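Wednesday brain dump
March 30, 2022

OK quick one because I have to be out the door in 90 minutes and I haven't even looked for my shoes. Several of you asked how the no-supermarket March is going. Short version, fine. Long version, keep reading, there's a lot about beans.

For anyone new – I said at the start of the month I wouldn't set foot in the big store on the ring road. Only the Hestport market, the corner shops, and whatever is already in the cupboard. Not for any noble reason. I was sick of walking in for milk and coming out with a scented candle and four kinds of crackers.

So. The cupboard first. Week one was basically archaeology. Lentils, more lentils, a bag of something I think was barley. Cooked it like barley. Tasted like barley. Moving on.

Week two I got cocky and bought a whole cabbage. Do you know how long a cabbage lasts when you live alone?? Cabbage soup, cabbage with noodles, cabbage with eggs, cabbage raw with lemon and salt while standing at the sink. The eggs one was the best. Fry it hard, harder than you think, till the edges go brown, then push it to the side and crack the eggs into the gap. Hot sauce. Done.

The big discovery is Prajapati, the little grocery behind the bus station. I have walked past it for years. Years! They have spices in proper sized bags, not those sad glass jars with a teaspoon of cumin in the bottom. Also fresh curry leaves on Thursdays, and a freezer full of flatbreads that I'm not going to talk about because I ate an entire pack in 2 days and I'm not sorry. The woman at the till asked what I was making, and when I told her (cabbage, obviously) she sent me back to the shelf for mustard seeds. She was right. Get the oil hot, seeds in, lid on quick or they go everywhere. I found one in my slipper.

Spending so far, for the people who always ask. I hate doing this but fine. I kept the receipts in a mug. Total for the month up to last night is less than what I spent in the first two weeks of February, and that's including one dinner out and the fancy cheese. I'm not posting the exact number because last time I did that I got a lecture in the comments about oats.

The cheese, though. There's a stall at the Hestport market called Goretti, far end, past the fish. Hard cheese, a bit crumbly, nutty. They'll cut you a tiny piece if you ask and they don't sigh about it. I've been grating it on everything. It makes bean soup taste like somebody else made it.

Bean soup, since I brought it up. Soak the beans overnight. I know, I know, there are shortcuts, I've tried them and I get gravel. Overnight, big bowl, lots of water. Next day drain, fresh water, an onion cut in half, bay leaf, simmer untill soft. Salt toward the end. Separately fry garlic and a spoon of tomato paste till it goes dark and sticky, stir that in. Mash some of the beans on the side of the pot. Cheese rind in there if you have one. That's it, that's the recipe, I've eaten it nine times.

Things I missed more than expected:
– decent dishwasher tablets (the corner shop ones leave a film)
– being able to buy one lemon at 9 at night
– the self checkout, weirdly

Things I did not miss at all:
– parking
– the music
– the candles. ok maybe the candles

The market only runs Tuesdays and Saturdays, so you have to think ahead, and I'm awful at thinking ahead. Second Saturday I overslept and got there when they were packing up. Came home with a bag of bruised pears and some parsley. Made pear cake. Turned out great, slightly underdone in the middle but I'm calling that custard. Erhan Akgül from my old building ate three slices and asked if it was a pudding, so there you go.

He's also the one who got me onto Tisuda, if you don't know it it's a swap group. You list what you've got too much of and people message you. I got rid of the barley! Well, half. Got a jar of plum jam for it and a bunch of dill as big as my head. Jam is gone. Dill is in the freezer chopped up in an old yogurt tub. There are 1,055 members now aparently, and it feels like most of them are trying to give away zucchini relish. In March. Who still has zucchini relish in March.

A warning about swapping – people are vague. "Some flour" could be a cup or it could be a sack. Ask. I cycled across town for "a few potatoes" and it really was a few. Four. Nice potatoes but my knees have opinions about that hill.

Also had a dumb argument with my sister about whether frozen peas count as cheating if they come from a corner shop. They don't. I made the rules. Peas are allowed.

What else. Bread. I tried making my own the first week and it was OK, second one was a doorstop, and then I gave up and bought it from the bakery by the library. Their rye keeps for days. Slice it, freeze it, toast straight from frozen. I did try a sourdough starter and it smelled like nail polish remover so we have parted ways.

Coffee was the one real problem. The corner shop has two kinds and both of them taste like a burnt pencil. I held out for nine days and then ordered a bag by mail, which one reader says breaks the spirit of the thing. Probably does! I was tired and mean and everybody around me was better off.
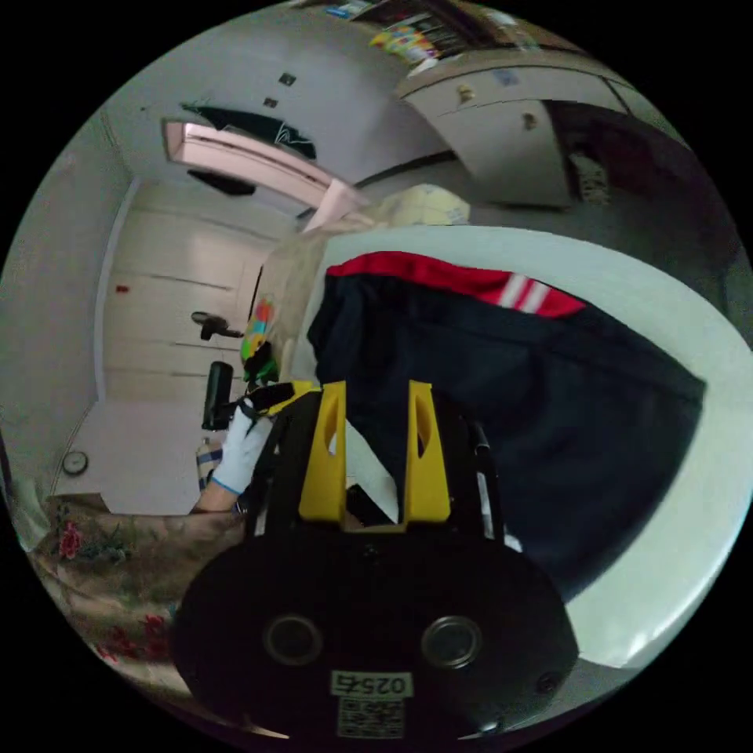

Yellow fingers and a white glove in the first one, number 0257 upside down in both. 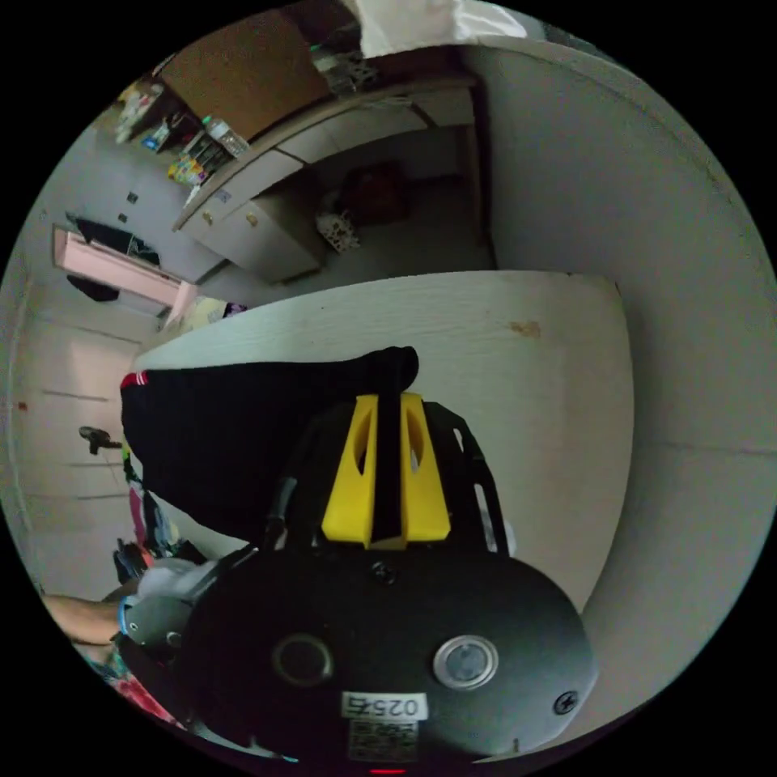
Anyway, April. I'm going to keep going, sort of. Loosening it up. New rule is one supermarket trip for the whole month, with a list, written down on paper, and if it's not on the paper it doesn't go in the basket. Dishwasher tablets at the very top. Coffee filters. The good trash bags, because the cheap ones split on the stairs last week and I've never cleaned up lentils that fast in my life.

I also want to do something about lunches. Dinner is sorted but lunch has been toast, toast, leftover soup, toast. If you have a packed lunch that doesn't need a microwave and isn't a sad salad, please tell me. I'm thinking cold noodles with peanut stuff on them? Or those flatbreads rolled up with egg and the dill, while there's still dill. There is a lot of dill.

Someone asked for the pear cake recipe. I didn't write it down, it was a normal sponge with too many pears in it. I'll make it again on Sunday and pay attention this time, then type it up. Somebody else wanted to know whether Prajapati takes cards – yes, but the machine was down twice when I went, so bring cash.

Oh and the blog counter went past 2,000 visits this month?? No idea where you all came from. Hi. I assume it was the cabbage post. If you're here for cabbage, the eggs version is further up, start there.

Right, shoes. I've got my bag, keys, the empty jam jar to give back. The beans are soaking so dinner is sorted for tomorrow too. Comments are open, be nice about the coffee.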